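Datasets > Manipulation > Sodness Kitchen Teleop

Overview Files Versions Discussion Licence

# Sodness Kitchen Teleop

Simulated kitchen demonstrations recorded by remote control, with a smaller set of hand-guided recordings made on a physical arm. Maintained by the manipulation group at Plemasley.

Contact: Clodagh Egan (data), Yao-tsung Yeh (simulator and recording software).

## Summary

The set holds 2900 demonstrations of short kitchen tasks. Each one is a single attempt by a person steering a simulated arm from a start pose to the point where the operator pressed the end key. 2 control devices were used for the simulated part: a hand-held six-axis controller and a desktop leader arm. The hand-guided part has 135 recordings and is stored separately, as its timing and noise differ enough that mixing the two by default caused trouble in our own training runs.

Version 2 replaces the October release. Episode numbering has changed. Do not merge the two.

## Tasks

There are 18 task families. Each family has a written instruction, a set of allowed start poses and a success test. The families fall under four headings in `tasks.yaml`:

- `reach`: bring the fingertips to a named object without touching it
- `move`: pick up an object and put it down somewhere else on the worktop
- `open_close`: drawers, cupboard doors, oven door
- `turn`: control knobs on the range

Instructions were written by Noemi Kincaid and are short, for example "open the top drawer" or "bring the gripper to the bowl". Every instruction has at least one reworded version in `instructions_alt.yaml`. The rewordings were not shown to operators.

## How the demonstrations were made

Operators worked at a desk with one monitor. They saw the fixed view and, if they wanted it, the wrist view in a small inset. Depth was not shown. Most operators found distance along the viewing direction hard to judge at first, and the early episodes contain a good deal of hovering and correction. We kept these. They carry `operator_stage: early` in the metadata.

The controller sends changes in end-effector pose. The leader arm sends joint targets. Both are converted to joint targets before logging, and the original device signal is kept in `raw_input`. If you train on end-effector actions, use `action_ee`, which is computed from the logged joint state and is the same for both devices.

A clutch button on the controller lets the operator reposition their hand without moving the arm. Frames recorded with the clutch held have near-zero actions. They are marked in `clutch` and can be dropped. Policies trained with them left in tend to stall partway through a reach.

For the hand-guided recordings, the physical arm was put in gravity compensation and moved by the wrist. The operator's hands are visible in some camera views. Actions for this part are the joint positions of the following step, so there is no command signal as such. Rehema Ondieki recorded all of these and wrote the calibration notes in `docs/hand_guided.md`.

## Scene generation

Kitchens are assembled from a fixed library of cabinets, worktops, ranges and wall finishes. Layout and finish are drawn separately. Object placement on the worktop is drawn after the layout is fixed, and rejected if an object overlaps a fixture or cannot be reached from the base position.

Lighting is soft and mostly even in the default setting. The `lighting_hard` split uses a single strong source and is meant for testing only.

Filled containers use a static mesh for the contents. The contents do not pour, spill or shift when the container is tilted. No task in this release asks for pouring, but anyone adding one should replace the mesh first.

## File layout

```
sodness/
 sim/
 train/
 val/
 lighting_hard/
 hand_guided/
 tasks.yaml
 instructions_alt.yaml
 docs/
```

Each episode is one HDF5 file with these groups:

- `obs/fixed_rgb`, `obs/wrist_rgb`
- `obs/joint_pos`, `obs/joint_vel`, `obs/gripper`
- `action_joint`, `action_ee`
- `raw_input`, `clutch` (sim only)
- `meta`: task family, instruction, scene seed, device, operator code, `operator_stage`, success

Joint angles are in radians. Positions are in metres in the robot base frame. Quaternions are stored with the scalar last.

## Success labels

The success field comes from the simulator test. Oi-ling Chiang then reviewed every episode where the test and the operator disagreed, and the reviewed value is in `success_checked`. Use that one. The commonest disagreement was in `open_close`, where the test wanted a drawer further out than operators thought reasonable. The threshold has been loosened in this version.

Failed attempts are included. They are useful for training a success classifier and less so for plain imitation. The loader leaves them out unless `include_failed=True` is set.

## Loading

```
from sodness import Episodes
eps = Episodes("sodness/sim/train", family="reach")
for step in eps[0]:
 print(step.action_ee)
```

The loader reads lazily. Copying the files to local disk before training is much faster than reading them over a network share.

## Viewpoints

The fixed view is placed so that the worktop and the arm's working area are both in sight. Its position is drawn within a small range for each scene seed and stays put for the whole episode. In many layouts the arm hides part of the cabinets it is working in front of, including handles it may need to reach. The renderer does not try to avoid this.

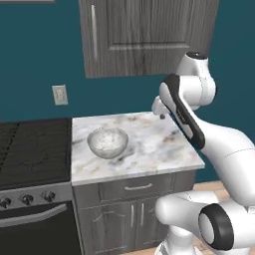

**Can I train on the simulated episodes alone and run the policy on a real arm?**

Expect poor results without some real data. In our tests, policies trained only on the simulated part reached the right area but closed the gripper too early or too late. Adding the hand-guided recordings for the same task family helped, provided the joint offsets in `docs/hand_guided.md` were applied first.

## Known problems

- Gripper opening is logged one step late in episodes made with the leader arm. The loader corrects this. Code that reads the HDF5 files directly must do so itself.
- Knob rotation in `turn` has no detent. The knob stops wherever the fingers leave it.
- Wrist images show light passing through cabinet panels at very close range.
- Some operator codes in the October release were swapped. They have been put right here.
- The arm can pass slightly into the worktop if pushed down hard with the leader arm. Affected episodes have `penetration: true`.

## Intended use

The set is meant for research on learning from demonstration and for comparing control devices. It should not be used to judge how safe a policy is near people. There are no people in the simulated scenes, and contact forces in the simulator have not been checked against a real arm.

Operators gave written consent for their control signals to be released. Operator codes are random and the key is not kept with the data. Please do not try to identify operators from their movement.

## Splits

Train and validation are split by scene seed, so no kitchen appears in both. Operators do appear in both. If you need a split by operator, `scripts/split_by_operator.py` will make one from the metadata. The hand-guided part has no official split.

## Licence and citation

Data is released for non-commercial research. The loader and scripts have a separate permissive licence, given in `LICENCE_CODE`. The cabinet and appliance meshes were licensed from Wei and may be used only as rendered images, so they are not in the download. Requests to re-render scenes from new viewpoints can be sent to Yao-tsung Yeh with a list of seeds.

Please cite as:

Egan, C., Yeh, Y., Ondieki, R., Kincaid, N. and Chiang, O. Sodness Kitchen Teleop, version 2. Plemasley.

A mirror is kept at Cernbridge. Checksums are the same at both sites.

Last changed: 7 Jan 2024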